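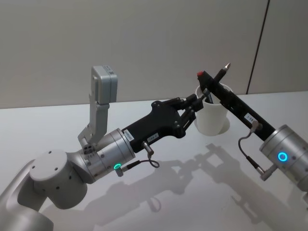
Figure 3.1. Two arms sharing one work area: paper cup and pen.

Unit 3: Working rules for two-arm cells
Course handout, Robot Cell Practice
Jaanus Butkienė
Revised January 3, 2022

3.1 Scope

These notes cover the bench cells in the Prelport teaching lab, where two small arms are mounted so that their reach overlaps. They replace the loose sheets given out with Unit 2. The rules for the large fenced cell are in Unit 6 and are stricter. If the two sets seem to disagree, ask before you run anything.

You should have read the lab's copy of ISO 10218 and the technical specification ISO/TS 15066 on collaborative operation, at least the parts marked on the reading list. We do not repeat them. What follows is local practice, and it does not stand in for a risk assessment.

3.2 The shared zone

Each arm has its own zone, and there is a shared zone between them. The shared zone is any space that either arm, its gripper, its cables or the part it holds could enter during the task. Students often draw it around the gripper tips only. In Figure 3.1 the left arm carries a bracket with a camera housing well above the gripper, and both arms have a cable hanging in a curve below. All of these belong in the drawing.

The task in the figure is of the kind that needs both arms in the shared zone together. The left jaws are at the rim of the cup, and the bar on the right arm passes just behind it. There is very little room between the two. Tasks like this are allowed, but they have to be planned as close-approach tasks under 3.4.

For all other tasks the rule is one arm at a time. The arm that wants to enter asks for the zone, waits for the grant, enters, leaves, and gives the zone back. The request and the grant are handled by the Zinis controller. Do not write your own version with a timer. Two programs that happen to keep clear of each other on timing alone will stop doing so the first time one of them pauses.

3.3 Before power-on

Work through this list at the bench each session. The sheet is signed by the person who will hold the enabling device.

Mounting bolts on both arms checked by hand.
Bracket and camera fixings tight, with nothing turned since the last calibration.
Cables seated at both ends. Slack loops must clear the table and the other arm through the full range of wrist rotation.
Labels on grippers readable and matching the cell sheet. If a label has been moved or replaced, the tool settings have to be checked against the new one.
Tool mass and centre of mass entered for the tool that is fitted. This is the most common fault we find at inspection.
Emergency stop pressed and reset once, and the reset logged.
Table clear of anything not in the task plan.

Status lights on the arms are useful but they are not a check. The colours are set in software and can mean different things on different arms. In Figure 3.1 the ring on the left wrist is green and the one on the right is blue. Look up the meaning on the cell sheet for that arm. Never decide that an arm is safe to touch from its colour.

3.4 Close-approach tasks

A close-approach task is any task where two tools come within 80 mm of each other on purpose. The following apply.

(a) Both arms run at the reduced speed given on the cell sheet for the whole time they are in the shared zone, including on the way out.

(b) One arm is named as lead. The other follows or holds still. The lead does not change in the middle of a move.

(c) The way out is planned first. For each point in the task, write down which arm leaves first and in which direction. A jaw closed on a part may not be able to back out along the path it came in on.

(d) The first run is done without the object, the second with it, and both in step mode.

(e) Use light, cheap objects until the task has been signed off. A paper cup will give way if a jaw pushes on it. Glass and filled containers are not to be used in this unit.

(f) Thin objects that stick up, such as a pen standing in a cup, are to be included in the collision model at their full length. Leave a margin for the angle, as a leaning object can settle in any direction.

3.5 After a stop

After a protective stop, leave both arms where they are and look before you press anything. Note the position of each tool, what is held, and whether any cable is caught. Move one arm only, by hand guiding or in jog mode at the lowest speed, following the exit order from 3.4 (c). The second arm stays stopped until the first is outside the shared zone.

Do not use the "return home" command from inside the shared zone. It takes the shortest joint path and takes no account of the other arm.

3.6 Records

Every stop goes in the Mirnon log with the program name, the step number and one sentence on the cause. "Unknown" is an acceptable cause. A blank is not. Hollis Mercado reviews the log in March and may ask you to repeat a run.

3.7 Exercises

1. Sketch the shared zone for the cup and pen task as seen from above. Include the bracket and cables.
2. Write the exit order for the point shown in Figure 3.1. State what changes if the left jaws are closed on the pen.
3. Read log entry 337 and say which rule in 3.4 would have prevented the stop.

Reading for Unit 4: Grigaitė course reader, pages 132 onward.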